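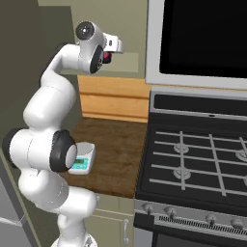
Efua Osei has opened the same kitchen cupboard so many times this spring that she does it in her sleep, or so her husband tells her, one hand groping about above the headboard for a handle. The cupboard doesn't exist, of course. It lives in a simulator on a computer under her desk at Bratunik, a small workshop that tests robot parts for other people, and it has never held so much as a tin of beans. But she knows it far better than the one at home, and she has opinions about it.

I had gone up to see her because I wanted to understand how anyone chooses a hand for a robot. I had supposed, in my innocent way, that you bought the strongest one you could afford and bolted it on. Efua was very kind about this. She made me a cup of tea, found me a chair with both its arms, and explained that her team had spent the better part of two months on only 2 grippers, one from Cesarov and one from Pleler, and that they still couldn't agree over lunch.

Both are plain things with a pair of fingers that open and close. The Cesarov has the slimmer fingers and slips into narrow gaps very nicely; the Pleler is a stubbier affair, slower to shut, but it keeps hold of whatever it has got. Each was put through 200 attempts in the simulated kitchen, with the same arm, the same worktop and the same cupboards, and the starting position shifted a little every time so that neither could get by on luck. The Pleler failed 19 of them. The Cesarov failed rather more, though Nabil Bitar, who looks after the controller, will tell you (at some length, and with a pencil) that a good many of those were his doing and shouldn't be held against the fingers at all.

Then there is the question of where to put the eyes, and it was this that really got everybody going. A camera set back in the room gives you the whole arm and a good stretch of kitchen, and a visitor like me can follow it perfectly well. The camera on the wrist is another matter. It goes wherever the hand goes, it gets terribly close to things, and for long stretches you'd be hard pressed to say what room you were in.
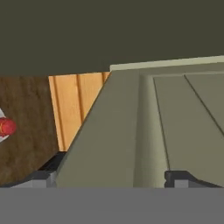

Siamak Alipour is the great champion of the wrist view, and he sat me down in front of it for most of an afternoon. You do get used to it! After a while I stopped trying to picture the kitchen and simply watched the two fingertips and whatever lay beyond them, much as you look past the bonnet of a car when you're parking. Siamak thinks the last hand's breadth of any reach is where the job is won or lost, and that a camera across the room is no help there, with a great white elbow forever getting in the way.

Efua prefers to run both together and put up with the extra computing. On her machine this brings things down to 80 per cent of normal speed, and she says she'd sooner wait for her answer than have to guess at it. They have been having this argument, very amiably, since before the grippers arrived, and I rather think they would miss it.

What the simulator can't tell them is how the fingers wear, or what a greasy handle does to a rubber pad. For that they have a proper arm on order from Khosravi and a secondhand kitchen unit in the corridor, still in its blankets. The arm is due in September. Nabil has already marked out on the floor where it will stand, and Siamak has already asked him to move the marks.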